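Seating plan vs. open seating for a company awards dinner?

plannerpeg
Posts: 93
Hi all! I've been handed our annual awards night this year and I am so excited I can hardly sleep. It's the Kováčik dealer dinner, in August, at the old mill hall in Drastonham. We had 568 people on the invite list and the replies are still rolling in. My boss wants assigned seats for every guest. I was picturing open seating so the dealers would mix with people they only know from email. Has anyone done it either way with a crowd this size?

tentpegs_and_tinsel
Oh, I love that hall! The balcony is gorgeous when it's lit from underneath. Please assign tables, though. I did an open seating dinner there for a smaller group and the first arrivals spread out two to a table with coats on the other chairs. We had couples wandering around with salad plates looking for somewhere to land. Assign the table, let them pick the chair. It's such an easy fix and people relax the second they know where they're going.

bigroomben
Going to disagree a little. Assigned tables at a dealer dinner means the same regional gang sits together every single year, and they're the ones who leave right after dessert. We went open with long rows instead of rounds and it was the loudest, happiest room I've ever worked. You need more chairs than guests, that's all. I put out 28 extra and used most of them.

tentpegs_and_tinsel
Long rows in that hall, with those pillars? Half the room won't see the stage. Rounds every time.

bigroomben
Run the rows toward the stage and the pillars end up in the aisles. I've done it there twice. Happy to draw it out for anybody who wants it!

plannerpeg
OK, the rows idea is really tempting and I hadn't thought about the pillars at all. I'm waiting on the floor plan from the hall. The band is booked (a nine-piece with horns!!) and they want to set up before the caterers, so I need to settle this soon. I also have table numbers to order, and I'm trying to work out linens in the same week. 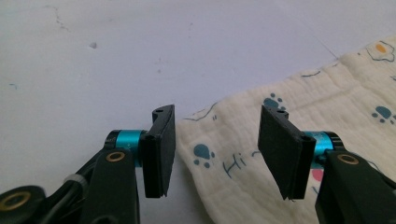
When should the seating chart be locked?

Once the caterer has your final meal count, and then you only touch it for cancellations and emergencies. For me that usually lands a week out. Print the name cards after that and keep a stack of blanks with a good pen at the check-in table.

rumico_rentals_fan
Just chiming in to say yes to the blanks. I'd add one more thing: put the alphabetical list on two boards, one each side of the door. We had a single board at our last banquet and the line went down the steps and out to the parking lot. I used the wooden easels from Rumico and they were lovely, nice and tall so people in the back could read over heads.

bigroomben
Two boards, agreed. See, we do agree on something.

quietcorner
Can I put in a word for the award winners? Whatever you pick, reserve seats for them near the steps to the stage. We had 18 awards and the walk from the back of the room took so long that the band ran out of the little walk-up tune and started it over. It was funny the first time. By the end the dinner was running 40 minutes late and the kitchen was not speaking to me.

plannerpeg
Oh no, the poor kitchen! The winners are supposed to be a surprise though. If I seat them all up front, won't they guess?

quietcorner
Mix in the presenters, the long-service people and a few finalists who didn't win. Ours never caught on, and the front tables had a great time.

tentpegs_and_tinsel
I'd be careful with that one. Our finalists figured it out before the soup, and the ones at the back were pretty glum through the main course. I'd rather have the long walk and a longer tune. Ask your horns, they'd probably love it!

gultik_gail
We use Gultik for the guest list and it lets you tag people by table and meal together. It's a bit fussy to learn, but moving a whole group from one table to another is so quick. Much nicer than the spreadsheet I used to carry around.

plannerpeg
You are all wonderful. Floor plan came in this afternoon and the pillars do line up with the aisles if the rows run the long way, so Ben, yes please to that drawing. I'm going to pitch rows with each region split over several of them, any chair you like once you're in your row. Boss gets his chart and I get my mixing. Still undecided on the winners.

bigroomben
Sending it tonight. Leave more room by the kitchen door than you think you need - those trays are wide.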